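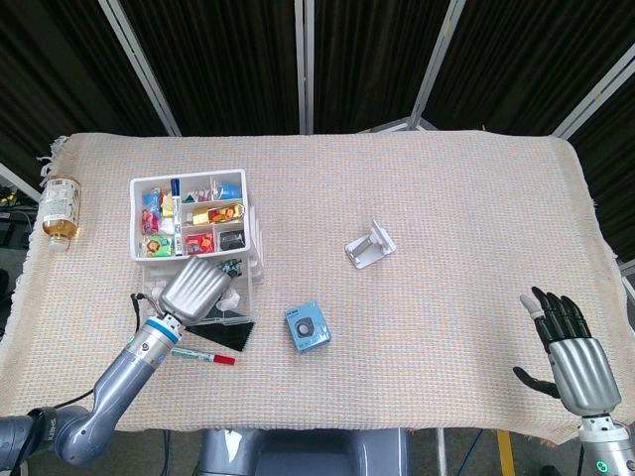 Fig. 1. Tabletop setup for the sorting task, with the organizer tray and loose items on the cloth.

Home | Syllabus | Notes | Labs | Contact

Unit 5: Teaching by Remote Control
January. Notes by Ruth Ccori
Print this page | E-mail this page

The Noswood task is simple to state. Items on the table go into the compartments of the tray, or come out of it, one at a time. The operator drives both arms from the station and the software saves the joint angles, hand commands and head camera video together. One saved run is called an episode.

Before you start, look at the whole table through the head camera. The items do not all behave the same way. A bottle on its side can roll. Snack packets bend and slide over each other. A marker standing up in the tray is easy to knock with the wrist on the way to something else. The light-blue box and the white bracket are good first items.

Driving. Move the arm to a spot over the item, stop, then lower. Keep the idle hand up and out of the way. Do not drag things across the cloth; it shifts, and the edges are frayed already. If you miss a grasp, back off and try again in the same episode. We keep up to 2 retries. After that, end the episode and mark it failed.

Lengths. Most runs take about 200 seconds. Long pauses get trimmed by Rhys Cosgrove's script, so take your time between moves.

The Mahuika set from last term has 476 episodes. Read the labels file before lab. Jarrah Donnelly's section used "pick" and "grab" for the same action, and that has not been fixed.

For lab: record five episodes per pair, fill in the log sheet, and write one paragraph on which item gave you the most trouble.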